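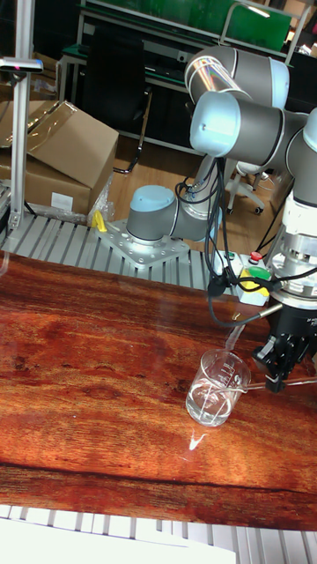
Unit 2: Grants to families, from application to payment

Notes for the September intake. Read these before the seminar and bring the Kescombe case sheet with you.

## What this unit covers

Last time we looked at charities that run services themselves. This unit is about charities that give money or goods directly to households. We follow one application through the office and look at the points where it can be delayed, turned down or sent back.

## Terms

**Restricted fund.** Money given for a stated purpose. If a donor gives to a fund for school uniforms, it can't be used for a cooker, however good the case.

**Unrestricted fund.** Money the trustees can spend on anything within the charity's objects.

**Objects.** The purposes set out in the governing document. Every grant has to fall inside them.

**Referrer.** A person who applies on behalf of a family or supports their application, often a social worker, health visitor or school.

**Grant in kind.** Goods bought by the charity and delivered to the family. No cash changes hands.

## The Kescombe case

The Kescombe Family Trust covers one town and the villages near it, including Gernunley. In the year we are using it received 582 applications. Of these, 571 were decided within the year and 11 were carried over. Don't read the 571 as grants made. It includes refusals, and students mix this up every year in the written assignment.

The trust has two paid staff. Its money comes from an old endowment, the Egilsson Fund, and from yearly appeals. The Egilsson Fund is restricted to "the relief of need among children". The appeals are unrestricted.

## Stages

1. **Receipt.** The form is logged and given a number. Forms with no signature go back the same day.
2. **Eligibility.** Staff check the address, the household income and whether there is a child under 18 at home.
3. **Evidence.** A benefit letter or recent payslips, plus a supporting statement if there is a referrer.
4. **Decision.** Small grants are decided by staff under delegated powers. Larger ones go to the trustees, who meet monthly.
5. **Award letter.** States the amount, the purpose and the date by which the grant must be used.
6. **Payment or delivery.** White goods are ordered through a supplier, Wernevex, and delivered to the home. Clothing grants are paid on a prepaid card.
7. **Follow-up.** A short form goes to the family after the grant has been used. Returning it is optional.

Stage 3 takes the longest. Families are asked for papers they may have already shown to another body, and a referrer who has moved job can hold up a form for weeks.

## Cash or goods?

You will be asked to argue one side in the seminar, so prepare both.

For goods: the charity can often buy at a lower price, the spending is easy to show to a donor, and old items can be taken away on delivery.

For cash: the family chooses the model and size, the money arrives sooner, and there is less office work. Some families also find it less awkward than having a van turn up with a charity's order.

Prepaid cards sit between the two. Look at who pays the card fees and what happens to a balance left unspent.

## Refusals

A refusal letter should give the reason in plain words, say whether the family can apply again and when, and explain how to ask for a review. Kescombe allows one review, carried out by a trustee who took no part in the first decision. A list of other places to try is useful only if somebody keeps it up to date.

## For the seminar

- Which stages could be done by phone?
- Could the Egilsson Fund pay for a parent's driving lessons? Give the argument a trustee would need.
- Draft an award letter for a washing machine, on one side of A4.

Next unit: reporting to funders. The reading is in the course folder under Unit 3.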